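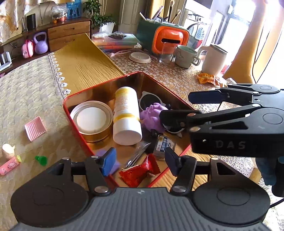 *Fig. 2. Two grippers over the open tin box, bedroom set.*

## Teaching by hand: what to record

In a hand-held demonstration, you move the gripper yourself and the robot later learns from the recording. No arm is needed on site, so homes are fair game.

- Start each take with both grippers in view of each other.
- Move at a steady pace. Pauses get learned too.
- One object per grasp. Small items crowd together in a box -- come in from above.
- Keep failed grasps, but tag them.

The Kovport set has 2971 takes, almost 300 of them tagged as failed. We'll use it in the lab.

Reading before lab: Pant and Sandhu handout, section 2 (remote control). Questions to Ehab Zaki.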